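About Padilla

Padilla began as a folding table and a kettle in Adwoa Boateng's front room, and we still feel a little like that, even now that we look after the laundry of 189 households and know most of them by their T-shirts. Everything is sorted and folded with care, one bag at a time! 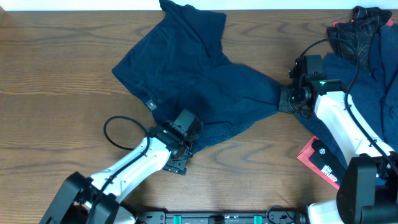
Do you fold T-shirts inside out?
We turn them right side out first, unless you leave a note in the bag.

Korkor Alhassan answers the phone until 2 p.m., and she does love a chat.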